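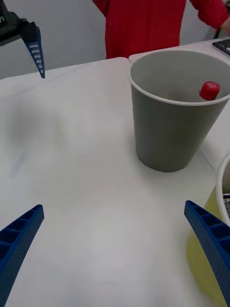 Todberg Games Adds Middle Management to Its Crime Game, Players Ask for More

ZUTITINE, July 31, 2022. Todberg Games today released The Night Shift, a free update to its smuggling game Itness, in which the player finally gets promoted and discovers that crime involves a lot of phone calls.

The update adds 11 missions set in the harbor district of Goh. Players take charge of a crew of four drivers, all of whom want Fridays off and one of whom can't drive. Cargo still has to be moved past customs before dawn. It also has to be signed for.

"In April we asked players what the game was missing," said Shona Hepburn, lead designer at Todberg. "We got 1,571 replies. Most of them said helicopters. A surprising number wanted a better way to sort the warehouse, and we already had somebody working on that."

The Night Shift reworks the warehouse screen from scratch, so crates can be sorted by weight, owner and how badly the owner wants them back. Drivers now remember how they've been treated. Leave one waiting on the dock in the rain and he'll take the long way home on the next run, with your crates in the back.

Nazar Polishchuk, who wrote the new dialogue, said the crew's complaints were the easy part. "I've had jobs," he said.

Other changes include a second save slot, a quieter foghorn and a fix for the bug that let players sell the pier. Anyone who has already sold the pier may keep the money, but the pier is coming back.

There are still no helicopters.

The Night Shift is free to everyone who owns Itness and downloads the next time the game is started. Existing saves will carry over, including debts.

About Todberg Games
Todberg Games is an independent studio in Zutitine. It makes Itness and answers its own support mail, usually by lunch.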